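I have now read the Pamville workshop's build page three times, and I still can't tell you what the thing is for. I know what it does. It works at the front of an equipment rack on a table, so that a person doesn't have to. Whether any person in a shared workshop ever minded doing that is a question the page leaves alone.

The whole job has been modeled before anybody cuts metal, and I'll give them credit for that much.
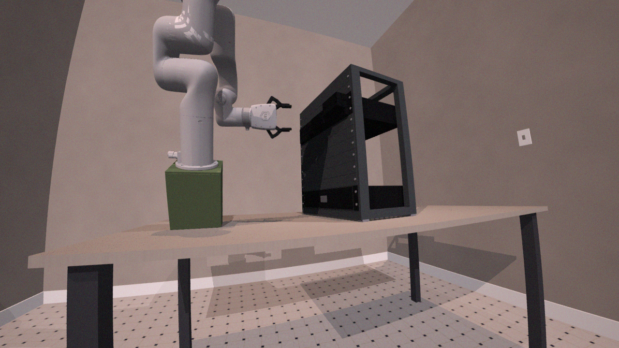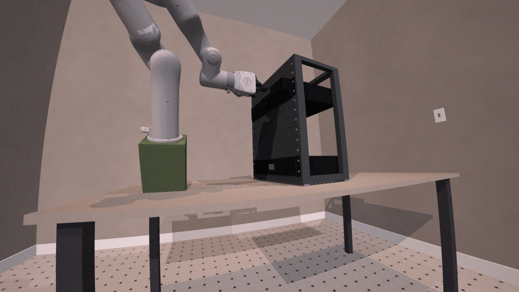
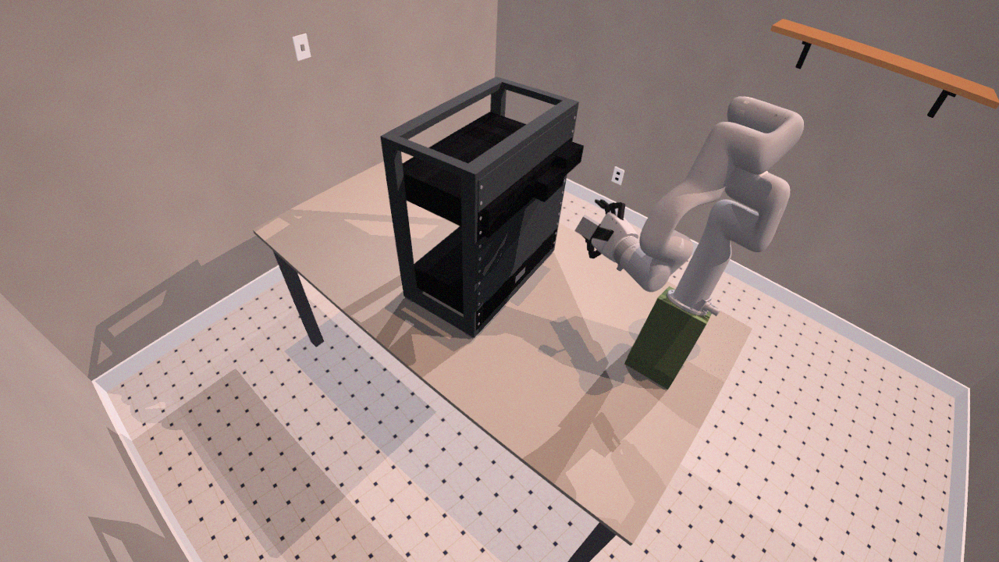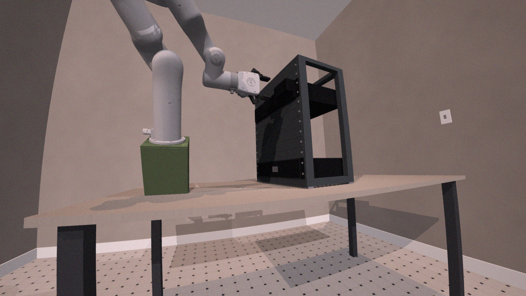 Arm, pedestal, rack, table, all worked out in simulation.

My trouble starts with the word "home." The project, which goes by Løken, is pitched at people with a small rack in a spare room or a corner of a shared shop. I am one of those people. My rack sits next to the water heater and holds two machines, a switch, and a shelf of things I mean to sell. I open it maybe twice a year. When I do, the part that takes time is remembering which cable I swore I'd label in April and then didn't. Pulling something forward takes a second and a half and one hand.

So you'd be automating the second and a half. To get there you need an arm that costs more than everything in the rack, and a pedestal stiff enough that the arm doesn't nod every time it stops. You need a table that doesn't creep across the floor. You need somebody to sit down and tell the software where the rack is, and then tell it again after the cleaning crew bumps the table.

The parts list on the page comes to $2,629, and that leaves out the arm. I read that line twice. The arm is listed as "on hand." Well, sure. I could build a very cheap house if the house was on hand.

I don't want to be unfair here. I've spent 10 years in and out of shared workshops and I've seen what happens to the opposite kind of project, where a couple of people get excited, bolt everything down on a Saturday, and find out afterward that the elbow hits the wall. Working it through on a computer first is the grown-up way to do it. If the Løken people had stopped and said "we wanted to learn how to plan a reach past an awkward corner," I'd have clapped and gone home. Learning is a fine reason. It's probably the real one.

But the page doesn't say that. It says the method "scales to any home lab," and that's the sort of sentence that makes me put my coffee down. A simulated drawer slides because somebody typed in a number for how much it resists. My drawers have opinions. The bottom one on my Starier unit needs a lift and a shove to the left, and it has needed that since I bought it used. The one above it was repaired with a screw that doesn't belong there. I'd bet that most racks owned by private citizens are like this, and I'd bet nobody on the project has modeled a wrong screw.

There's a number on the page for success, too: 70 percent of tries in simulation. They present it as a milestone, and maybe it is. Try to picture it in your own house, though. About 3 times in 10, something you didn't plan is going on between a motorized arm and the box with your family photos on it. A person who dropped or jammed things at that rate would be asked politely to stay away from the equipment.

The usual answer is that the number will go up. It will, I'm sure. I heard the same from the fellow at Bisitz who sold our shop its first CNC router, and the router did get better, mostly because four of us gave up our evenings to it for a winter. Those hours never made it into anybody's price. I'd like to see them in this one. How many evenings so far? How many of them went to the arm and how many went to the rack?

What I'd do with the same table and the same people is pick a job that hurts. Our shop has a parts washer that everyone hates. It has a chop saw where the stop gets reset by hand for every length, all day long, by someone breathing sawdust. Put an arm on that and I'll show up with a check and a broom.

Or keep the rack, and do one honest trial when the real version is built. Use a donated rack, somebody's actual ugly one, with the bent rail left bent. Let a stranger set it up from the written instructions, without the designers in the room. Post the time it took, including the swearing. I'd read that page three times as well, and I might even believe it — but I'm keeping my hand free for the drawer until then.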